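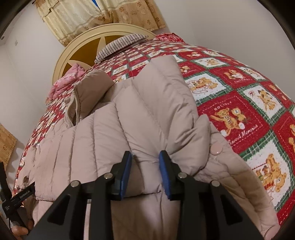
Folding coats with Darnus: what the new planner does and doesn't do

The Darnus 2 release notes say the planner now "understands garments." I'd like that sentence taken out. What changed is that the perception step no longer hands over one outline and hopes. It proposes grasp points, scores each one, and passes the top few to the planner with a confidence attached. A pinched fold of quilted down is a good case to argue over, as the creases near the fingertips look a lot like the stitched channels, and the old segmenter happily mixed up the two.

Ebbe Dalen ran the scorer over 604 grasp frames from the Plonholm set. It put 215 of them in the "unsure" bin. Some people read that as a failure. I read it as the first believable number we've had out of this module — the previous version was sure about everything.

My doubts are mostly about the background. A bedspread covered in teddy bears and plaid borders gives a feature matcher plenty to hold on to, and I suspect part of the tracking score comes from the bears. Please rerun with the bedding masked before anyone quotes a figure.
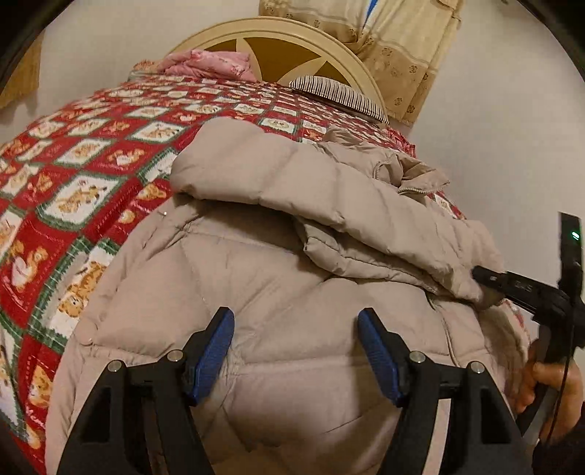 Still open

Sleeves. With a sleeve lying across the body, beige on beige, the depth edge is thin and the shadow under it does half the work. The Fajardo branch treats that shadow as a seam. The Gastberg branch doesn't, but it needs 32 frames of history to settle, too slow for a two-gripper handoff.

I would hold the merge until September.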